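What the grippers will cost us

The May budget is in, and the largest line is once again the least glamorous: hand-held grippers, ordered from Findent, to be used in pairs. We asked for 560 hours of folding work next quarter. We got 356, plus a suggestion that we "explore efficiencies" – a phrase that has never yet paid for a replacement rubber pad. 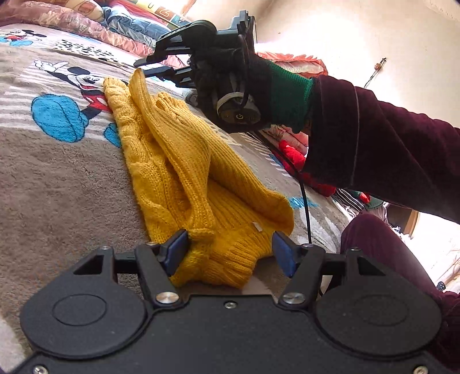
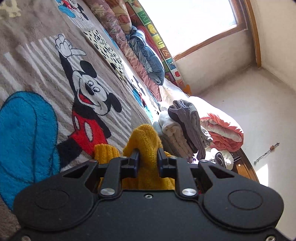
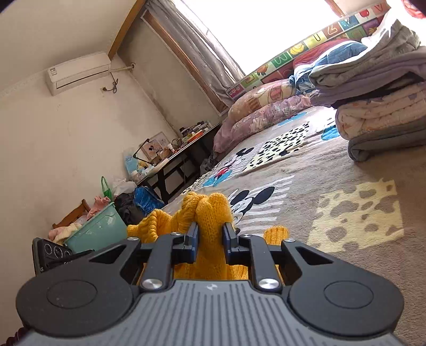 Yellow knitwear, gripped.

2 min read

A pair comes to $2,745 before shipping. Banico quoted less, then added the cables, the mounts and a case as extras and finished well above it, so they are out until they learn to add up in advance. Botha will rent by the month, and that makes sense if you plan to stop after two months. We don't.

The line everyone forgets is spares. Pads wear, screws wander off into the bedding, and knitwear is harder on fingers than any sales sheet admits. Arum, our laundry project, now carries its own spares budget, and teams planning similar work should ask for one before the order goes in. Finance is much friendlier to a number it has seen before.

Requests for the next round close at 5 p.m. on the last working day of May. Please put shipping in the total this time.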